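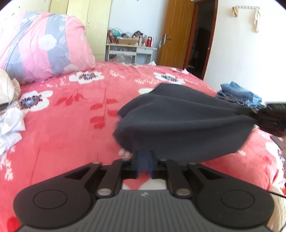 Condori plush blanket, coral red with white flowers

I've sold bedding for long enough to get a bit fussy about it, and this is the one blanket in the shop I took home for myself. It's made for us by Masarik, it's properly plush, and the flowers are enormous (some have bluish middles, some are speckled, and there are little white sprigs tucked in between). My sister says it's loud. She's right, and I love it!

I do all my laundry folding on top of the bed, so mine gets clothes dumped on it most evenings. Dark things are the real test of any fluffy blanket -- you put a charcoal top down and pick it up looking like you've hugged a sheep. With this one I had a bit of fluff for the first 2 washes and very little after that, so do run it through on its own before you start piling your washing on it. 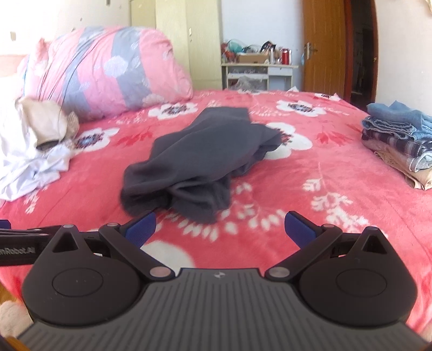
The Condori in coral red, with a dark grey garment lying on it.

The colour is hard to pin down. I'd call it coral in daylight, but Fidelina Benavides, who packs our orders, swears it's pink, and by lamplight I can see what she means. If you're trying to match curtains, ask me for a swatch first. They're free and I pop them in the post with a second class stamp.

Washing: 30 degrees, gentle cycle, no softener (it flattens the pile). Hang it over a door or a line and give it a good shake while it's still damp. I've tumbled mine on low and it survived, but Masarik don't recommend it, so that's on your own head.

Size: double. It hangs over the sides a little on mine. The king size is due back in December and I'm keeping a list, so drop me a line if you'd like to be on it.

Also in the range: the Clornow, same weight but plain, for anyone who finds the flowers a bit much.

Returns are fine within 10 days as long as it hasn't been washed. Questions about delivery go to Callum Nuttall, and anything about fluff, flowers or colours comes to me.

Rattana Wattanapong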